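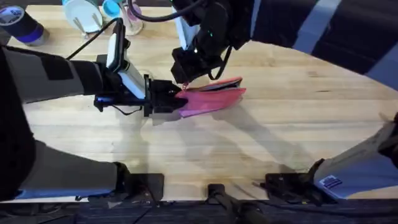 Pouch duty at the Florkdale bench. Left arm's got the end, right arm's on the zip side.

**1/** Right, a few of you asked what it's like now the arms do part of our job, so have a thread while my tea brews. I'm in returns and repacking at Driloneo. Bags, purses, pencil cases, anything small with a zip. Been there 8 years, so I've opened and shut more zips than I'd care to think about.

**2/** Zips are the bit that wrecks your hands. Every pouch that comes back has to be opened, checked inside, closed, and sent on. On a busy shift we used to do up to 300 each. By February my thumbs were taped like a goalkeeper's.

**3/** The pair of arms went in this spring. We call the whole set-up Chae because that was written on the crate and it stuck. One arm holds, the other goes for the zip. Sounds dead simple until you try explaining to a machine that fabric moves when you touch it!

**4/** It's slow, by the way. I could do a pouch in the time it takes to line itself up. But it doesn't get sore and it doesn't mind the floppy ones, which I hate with a passion (looking at you, anything with a lining).

**5/** What's changed for me: I used to be on zips all shift. Now I do the judging. Is that a stain or a shadow, is it fit to sell again, does it smell of somebody's handbag. I also get called over when a zip snags, and I'm weirdly proud that I can usually tell which ones will be trouble before they go on the table.

**6/** What's worse: it's quieter. There were 12 of us round one long bench and you'd hear everyone's business by first break. We're spread out now. Two of the evening lot moved over to the Urkholm site and I do miss them, they had the good biscuits.

**7/** And yes, people are worried about hours. We were told no one's contract gets cut this year, and so far that's held. I'd still like it in writing for next year and I've said so, twice, in the meeting and then again by the kettle.

**8/** Someone asked if we got a say. A bit? They had us show how we hold a pouch, which end to grab, how hard to pinch. I spent a whole morning in April doing it slowly. Very odd to watch your own habit being copied. I'd like that morning to count for something on my pay grade, and that chat's still going on.

**9/** Would I go back to doing every zip by hand? No. My thumbs have healed and I can do up my own coat without swearing. Would I like a chattier bench? Yes please.

**10/** It's 1045 and that's my break gone. Will answer questions at dinner, but not the one about whether it can fold fitted sheets. I've asked. They laughed at me.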